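How to set up a PC teardown demo for an open day

Notes from the May one at Sedgwick, for whoever runs it next. Typed fast, sorry. 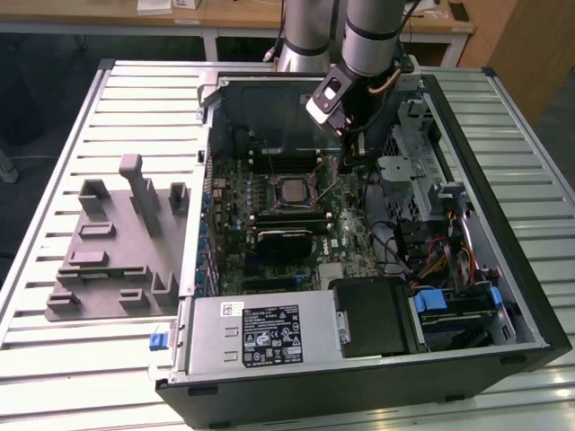 Start with the computer, the arm can wait. Pick a full size tower with lots of room inside. Small form factor cases look neat on a bench but visitors can't see past the wrist. Lay it flat on the slatted table, side panel off, open side up, and get the fixture tray down beside it on the left before you do anything in software. Memory module goes across the two slotted supports on the tray. Check it sits level, a tilted one will ruin your morning. Angharad likes the tray further away, I don't - short moves are easier to follow.

Before doors open

1. Unplug the tower from the wall. Leave it unplugged all day. Press the power button once after.
2. Shove any wires near the drive bay away from the area you're working in. Tape if needed, take it off after.
3. Load the Illach program, not the old Goddale one. They have nearly the same name in the menu. Ask me how I know.
4. Run the whole thing at low speed with your hand on the stop. Then again. 2 clean runs or you don't open.
5. Re-teach the pick point if anyone has bumped the case. Someone will of bumped the case.

Marks on the table help a lot here. Pencil is useless on metal, use thin tape at two corners of the tower.

Lighting

Overhead lights bounce off the slats pretty badly. If your vision check keeps failing around midday, look at that first. Kieran spent an hour on the camera settings when all it needed was a blind pulled down.

Running it

Keep each group short. Say what the arm is going to do, then start it, then shut up and let them watch. People want to look at the fingers, and they can't do that while you're talking at them. Kids ask better questions than the adults so let them stand at the front, behind the line.

Don't let anybody reach in between cycles. Pause is not stop. Hit stop, wait for the light, then go in.

Reset goes like this - module back on the tray, latches open, arm home, tell the next group to come up. Do it in that order every time. I skipped the latches once and the insert faulted in front of a full room.

The counter on the Wovside controller read 1,363 when we opened and 1,896 when we packed up. It counts every grip, practise ones too, so don't quote it as finished jobs.

If it faults

Code 488 is grip lost. Stop, clear, arm home, check the module for damage, start over. Same code again, swap the finger pads. Spares are in the top drawer. Anything else, call Angharad before you touch it.

Packing up

Arm home, power off, tape off the table. Screws back in the labeled tub please.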